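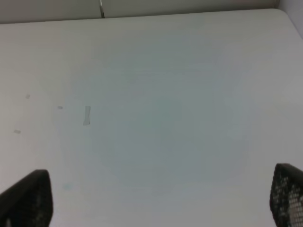

Table top, left half, with the tape piece and small marks. Wall cable behind.

Ticket 2844
Subject: Marks and tape residue on white table top
Opened by: Oriana Durán
Assigned to: Baltasar Yáñez
Category: Furniture / surfaces
Priority: Low
Status: Closed

Oriana Durán, 9.10
There is a small piece of greyish tape stuck to the white table in room 27, a bit left of the middle. There are also a few tiny marks on the left half. I tried a fingernail on the tape and it would not lift. We need the top clean before we lay out the Wedari fabric samples, as they pick up anything sticky. Can someone tell me what is safe to use on this surface? I don't want to take the finish off.

Baltasar Yáñez, 9.45
Please don't scrape it. The table is a Herkon with a matt finish and it goes shiny if you rub it hard in one spot. Have you put anything on it so far?

Oriana Durán, 9.52
Only a dry cloth. No change.

Baltasar Yáñez, 10.20
Try this order and stop when it comes off.
1. Warm water with a drop of washing-up liquid, soft cloth, leave it on the tape for five minutes.
2. Hairdryer on low, held a hand's width away, then peel slowly from one end.
3. The citrus cleaner from the stores cupboard, on the cloth and not on the table. Test it near the edge first.
No scouring pads and no melamine sponges.

Oriana Durán, 11.35
Step 1: one corner softened, the rest stayed put. Step 2: most of it came away in two bits. There is still a tacky patch the same shape as the tape. Some of the tiny marks went with the soapy water, so I think those were just dirt. Two are still there.

Estela Barrientos, 11.50
Adding to this as I used the table before Oriana. The tape was probably mine, from marking out the Dikutau layout in February. I thought I had taken it all up. Sorry.

Baltasar Yáñez, 12.05
If it has been down since February the glue will have hardened, so go to step 3. Give it two or three light passes and rinse in between.

Oriana Durán, 13.40
Citrus cleaner tested at the edge, no change to the finish. Used it on the patch, three passes, rinsed and dried. Not tacky now. Of the two marks, one has gone and the other feels like a tiny dent when I run a nail over it.

Baltasar Yáñez, 14.15
Came down to look. The remaining mark is a small nick and won't clean off. It isn't worth filling. I have added it to the furniture record under asset 474 so it doesn't get reported again.

Oriana Durán, 14.22
Fine by me. Separate question: can the cable on the wall behind the table be clipped back? It hangs down to the back edge and I would like to push the table closer.

Baltasar Yáñez, 14.30
That needs its own ticket, category Electrical. Please leave the table where it is until someone has checked what the cable feeds.

Resolution: Tape and residue removed with low heat and citrus cleaner. One nick recorded, no repair. For temporary marking on this table, use the low-tack paper tape from stores and lift it the same day.
Closed by: Baltasar Yáñez, 14.41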